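Tirna House

Tirna House is a two-storey stone farmhouse in the Huriter valley, and by most local accounts the prettiest of the old homes still standing along the river road. It was built for the Malhotra family, who grew apples on 16 acres behind it and kept adding rooms – a summer kitchen, a back parlour, a rather grand verandah – as the children kept arriving.

The house was bought by the Prarotari Heritage Society for the sum of 600 dollars and a promise to mend the roof. Pramila Rastogi, its first curator, lovingly brought back the colour of the front door, a deep bottle green, from a flake of paint found under the hinge.

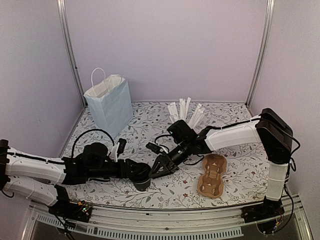 Visiting

The house opens each afternoon from December until the end of the apple harvest. Both parlours and the summer kitchen are on the tour.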